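Paying off the house is still worth doing first

2019-10-22

Every few months a financial columnist explains why people with a mortgage should stop putting extra money into it. The argument is always the same. Home loan rates are low, shares return more over the long run, and a dollar sent to the bank early is a dollar that could have been growing somewhere else. On paper the sums are hard to fault. I have been through them several times, and I still think most ordinary households should ignore them and pay down the loan.

I should say where I sit. We bought a three-bedroom weatherboard place in Trulthorpe on a 27-year term, which was an odd number the lender came up with to make the repayments fit what we earned. The minimum repayment was $1,238 a month. When we refinanced in September the new minimum dropped to $982. We kept paying the old amount. The difference is not large, and it goes out of the account before either of us has thought about it.

The columnists would have us put that $256 into an index fund. A colleague of mine does exactly this, through an online platform called Bilgin, and is happy with it. The app shows a green line going up and to the right. I don't doubt the line. What I doubt is that people behave the way the spreadsheets say they will.

The spreadsheet assumes the money is invested every month for decades. It assumes nothing is taken out when the car needs a new gearbox, and that the holder does not panic in a bad year and sell. Anyone who lived through the last big fall will remember how many sensible people did sell, at close to the worst possible time. A mortgage can't be sold in a panic. Once the extra payment is made, the debt is smaller and it stays smaller.

There is also the matter of risk, which tends to get one sentence near the bottom of the column. The return on paying off a loan is certain. If the rate is four per cent, you save four per cent, and you pay no tax on the saving. To compare that fairly with shares you would need to take off the tax, the fees and something for the years when you lie awake. When I do that, the gap between the two gets narrow. It may still favour shares. It does not favour them by enough to settle the question for a family with one and a half incomes.

Jobs are part of it too. My own employer has been through two rounds of redundancies while I have been there. Soster, the packaging firm across the road from us, closed its night shift with very little warning. The people who coped best, from what I saw, were the ones whose monthly costs were low. A share balance helps in that position, but a recession that takes your job is often the same recession that takes a third off your shares. You end up selling at the bottom to meet a repayment you could have been rid of.

I accept there are exceptions. If your employer matches what you put into a retirement plan, take the match before you do anything else. If you have a credit card balance, clear that first, as no mortgage rate comes close to what the card is charging. If you have no savings at all, build up a few months of expenses in a plain account. And if you are 25 with a steady job and a strong stomach, the case for shares is much better than it is for me, because you have time to wait out a bad decade.

Some loans also make extra payments awkward. Read the contract. Ours allows any amount at any time, but the lender we left, Hivby, capped extra payments each year and charged a fee over the cap. The cap was in the documents we signed, in a paragraph neither of us had read properly. A loan with an offset account gets around most of this. Your spare cash sits against the debt, cuts the interest, and can be pulled out again if you need it. The drawback is that it can be pulled out again if you don't.

What bothers me most about the columns is the tone. They treat a person who wants to own their home outright as someone who has failed a maths test. Wanting to be out of debt is a reasonable goal. My parents had it, and they were not fools. They finished paying for their house in their fifties, and after that they could afford to work less, say no to overtime and help out when one of us was short. They did not retire rich. They did get to choose their hours for the last ten years of their working lives, which is something I would pay a fair bit for.

I would like to be finished well before I am 60. At the present rate we will be, with some years to spare, unless rates climb a long way. If they do climb, we will be glad of every dollar already paid. If they don't, we will have given up some growth we might have had, and I can live with that.

For anyone starting out, my suggestion is a small one. Find out your minimum repayment, add roughly five per cent, and set it up to go out the day after you are paid. Leave it for a year before you look at the balance. If after that you still want to move the extra into shares, go ahead. You will at least be making the decision with a smaller loan behind you.

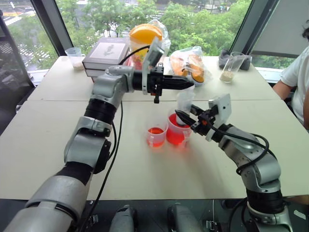
Margaret T.: We did the same thing and I don't regret it, but I'd put more weight on the offset account than you do. Ours saved us when my husband was off work for five months. Money paid straight onto the loan would have been very hard to get back from our bank, and I think a lot of readers won't realise that until they ask.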